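Ferkura starts renting out its robot hand by the month

So it's finally happening! Ferkura, the little outfit I've been going on about since last fall, has opened up rentals on its five-fingered hand, and you no longer have to buy the thing outright to find out if it suits your shop. The kit is called the Plunov, it comes as a hand plus wrist plus software, and the shortest rental is 3 months. I got a long look at it this week and I have thoughts (of course I do).

First the news part. Until now the Plunov was sold only through Rustad, the distributor, and only bundled with an arm. That made it a big ask for the sort of people who read this site - repair shops, small parts resellers, the one-room packing places. Starting in February you can get the hand by itself, bolt it onto an arm you already own (there's a list of supported ones, and it's longer than I expected), and send it back when you're done. Ferkura says it has set aside 100 units for the rental program to begin with. If those go fast, more will follow in the summer, though I couldn't get a month out of anybody.

What's in the box? The hand, the wrist mount, cables, a power supply, a set of spare fingertip covers, and a login for Kandutis, the teaching software. Kandutis is what I was most curious about, because the last version I tried made me want to throw my laptop in a lake. It was slow, the menus were buried three deep, and it forgot my saved grips twice in one afternoon. The new one is so much better! You pick a grip from a library, nudge it until it looks right, and save it under a name you'll remember. There are 138 grips in the library at the moment, and a lot of them are small variations on the same pinch, but I'd still take that over starting from a blank page.

I talked with Ingegerd Lindholm, who runs the rental side at Ferkura, and she was pretty frank with me about who it's for. "If you're moving the same carton all day, get a suction cup and save your money," she said. "We want the people with a bin full of odd shapes." I liked that. I've sat through enough sales talks where the answer to every single question was yes.

Odd shapes is where my own interest comes in, too. My brother-in-law resells used car trim, and wheel covers are the bane of his life. They're wide, they're light, they've got clips all around the back, and if you grab one wrong you snap a tab and there goes the sale. He sorts them by hand every Sunday with a podcast on. I asked Ingegerd if a rented hand could take that over and she said maybe, with a decent arm and somebody patient doing the teaching. I'm passing that along exactly as she said it, with the maybe left in.

One thing I'd tell anybody thinking about this: plan your work surface before the box shows up. A hand like this is only as good as your habit of putting things in the same place. The setup guide suggests marking out zones with tape, one for parts coming in and one for parts going out, and leaving yourself more space between the part and the edge of the zone than you think you need. It's cheap, it takes ten minutes, and you can peel it up and start over when you change your mind (you will change your mind). 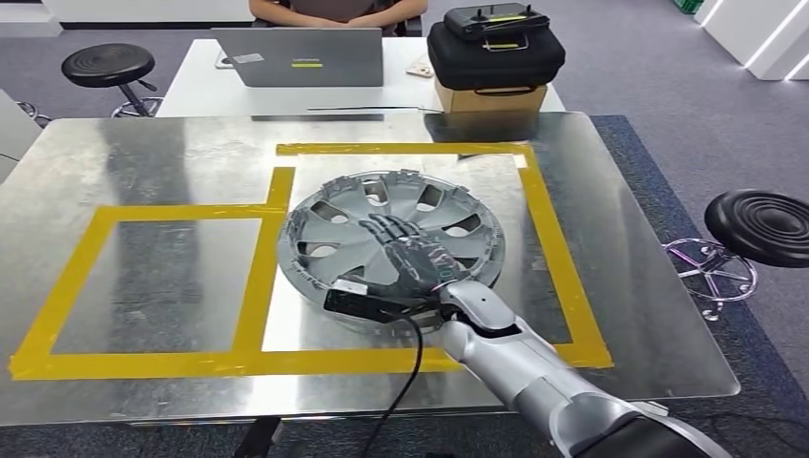 Cable routing is the other thing. I wish the guide spent more than half a page on it. You want enough slack for the wrist to turn all the way in both directions, and you want that slack somewhere it can't snag on a part. The guide says to run the full range by hand before you power up, and then it moves right along to the software chapter. A couple of clips in the kit would be nice, Ferkura, if you're reading!

Now, the gripes. Support is by email only for renters, while buyers get a phone line. I get why, but a renter on a short contract is the person who can least afford to lose two days waiting for a reply. The spare fingertip covers come in one size. And shipping it back is on you, in the original packaging, so don't let anyone break down that box for recycling. There's also a deposit, which varies with the arm you're pairing it with, and I'd ask for that number in writing before you sign anything.

On the plus side, the manual is a real manual. It's 228 pages, it's got an index, and the section on teaching a grip is written in plain English by someone who has clearly done it a few times. I read most of it with my coffee and only had to go back over the part about force limits, which is dense but worth the second pass.

Monthly price depends on how long you commit, and Rustad will handle the billing even though the contract is with Ferkura. That sounds like a recipe for two companies pointing at each other when an invoice goes wrong, but Ingegerd told me there's one contact for both. We'll see how that goes.

Sign-ups go through the Ferkura site, and existing Plunov owners can add a second hand at the rental rate if they want one for a busy season. I've put my brother-in-law's name down for a demo slot. He doesn't know yet, so please don't mention it to him before I do.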